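Speaker notes: Folding paper with groups
Olga Soler
Rerncombe craft leaders' day, June 2025

Slot is after lunch, main room. Tables should already be set out. Put one sheet on each chair before people come in. Leave the scissors in the bag, they aren't needed until the end.

Opening

Thank Rerncombe for having me back. Say who I am: I run paper sessions at Durrani, mostly for adults who have not folded anything since school, and two after-school groups in Nallum. I am not an origami expert and this isn't a talk about cranes. It is about what goes wrong with a sheet of paper in the first five minutes, and how to teach so that less of it does.

Ask for hands: who has led a folding session before? Who would rather not do it again? Wait for the laugh if there is one, carry on if not.

The sheet

We use plain coloured paper from Trorar, 100 sheets to a pack. It is thinner than card and a bit thicker than the patterned squares sold for origami. Pale colours show the crease best. Dark ones look good when finished but beginners can't see what they have done, and they end up folding the same line again slightly to one side of it.

Durrani got through 1,064 sheets last year. I keep a tally for the grant report. Most of that was practice paper, and I would like people to be comfortable with that. If you hand out one sheet per person, they hold it as if it were a bank note and they won't press hard. Give them a small pile.

Pass round the samples now. Start the left side of the room with the smooth pack and the right side with the rough one, and swap halfway.

A crease and a crumple

Hold up the first sheet and fold it once, corner to corner. Run a thumbnail along it. Open it out again and hold it to the light so that the back row can see the line.

Then take the second sheet and squash the bottom half in one hand. Open that out too. Ask what the difference is. Someone will say that one is neat. What I want them to get to is that a crease is a line you chose, and the paper will go back to it when asked. A crumple is a lot of little lines going in every direction, and the paper will go back to those as well.

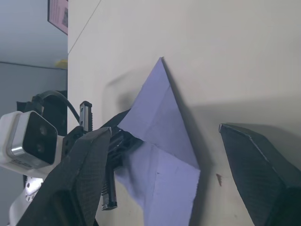 Paper remembers, and most of teaching folding comes down to that. Once the fibres have bent they stay weaker at the bend, so every later fold gets pulled towards the earlier ones. Beginners blame their hands for this when it is mostly the sheet. The lavender-blue one on the screen has both kinds of mark in it. There is a diagonal fold across the middle and a sharp point at the top, and then lower down it goes into soft, uneven folds. Ask the room which part they would try to rescue. The top half is still usable as a shape. The bottom would need flattening first and even then I would expect the lines to show.

Pause for questions. If anyone asks about ironing paper: yes, low heat, no steam, under a tea towel. It helps with soft folds. It does very little for a hard crease.

Teaching the first fold

Everybody picks up a sheet. Do this slowly, and don't talk over it.

Sheet flat on the table, one corner pointing at your stomach. Bring that corner up to the opposite one. Hold the two corners together with one hand. With the other hand, start pressing in the middle of the fold and work outwards, first to the left, then to the right.

People want to start pressing at one end. That pushes any small error along the whole length and it arrives at the far end as a wrinkle. Show this on purpose with a spare sheet. Let them do it wrong once as well if there is time.

Things to say while walking round:
Table, please, not lap.
Corners first, then crease.
Turn the paper, leave your elbows where they are.
If it is off by a little, leave it.

That last one matters with adults. A child will fold a crooked triangle and go on to the next step. An adult will open it up and fold it again, and then again, and by the third go there are three lines close together and the edge has gone soft. I tell my Nallum parents they are allowed one correction per sheet. After that they take a new one.

Standing things up

The second half is display. Most groups want to put the work on a wall, and a folded sheet does not want to lie against a wall. It springs. The peak of a triangle comes away first and throws a shadow, which some people like. If you like it, pin low and let the top stand off. If you don't, use a dot of tack behind the point and another at each lower corner.

White boards are the easiest background for pale paper, provided the light comes from one side. With light straight on, the folds disappear and it all looks like blank sheets. I found this out at the Durrani open evening in September, when we had 11 groups' work up and had to move every lamp half an hour before the doors opened.

Do not use drawing pins through a crease. The hole travels.

Demonstrate on the side board: one sheet tacked flat, one with the point free. Leave both up for the rest of the session so people can go and look.

The scrap box

Talk about this even if time is short. Crumpled sheets go in a box, not the bin. Uses so far: papier mâché, packing for the Christmas stall, and a hillside for a model village, where all we did was open the balls of paper halfway and glue them down. The soft folds made better hills than anything we cut out. The under-sevens now ask for the box before they ask for new paper.

Bring out the scissors here if anyone wants to trim their practice sheets for the box. Count them back in.

Likely questions

What age to start? Four, with help on the pressing. They can all do the corner to corner part.

Sore hands and arthritis? Use the back of a spoon or a ruler edge in place of the thumbnail. Bigger sheets too. I have two bone folders to lend, ask me afterwards.

Left-handed people? Sit opposite them when you demonstrate, not beside.

Is recycled paper any good? Some of it. The rougher kind cracks along a hard crease. Try one sheet before you buy the pack.

Closing

Handouts are by the door, one per group. The diagram on the back has the arrow for step 4 pointing the wrong way, so correct it by hand before you copy it. Sign-up sheet for the Nallum day is next to the urn. Samples back to me, please, including the lavender.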